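Kaleo is hiring – robot shift operators, Gostisari site

Seven openings, start in March. Full time, days or evenings. We run returns sorting for housewares, and since the arms came in the job is different. Less lifting, less reaching, more watching screens and stepping in when something goes wrong. If you sorted by hand before, good, you already know more than the software does.

What you'd do:
Check new pick routines in the simulator before they go on the floor
Take over by remote when an arm stalls
Log every bad grip – mugs on their side, soft goods, odd shapes
Tell the engineers whats not working. They do listen, mostly
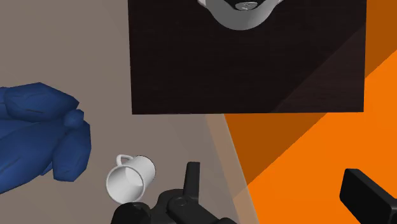
No degree needed, no coding. Training is 100 paid hours, half of it at a desk in simulation, half on the line with someone who's done it. Bring patience. Some people miss the old pace and the talk at the benches, we wont pretend otherwise. Pay goes up a grade after training. Current hand sorters get first pick of shifts.

To apply – short note, two lines on past work is fine, to Rungnapa Hemmin, extension 337. Or stop by the front desk before 4 pm and ask for a form.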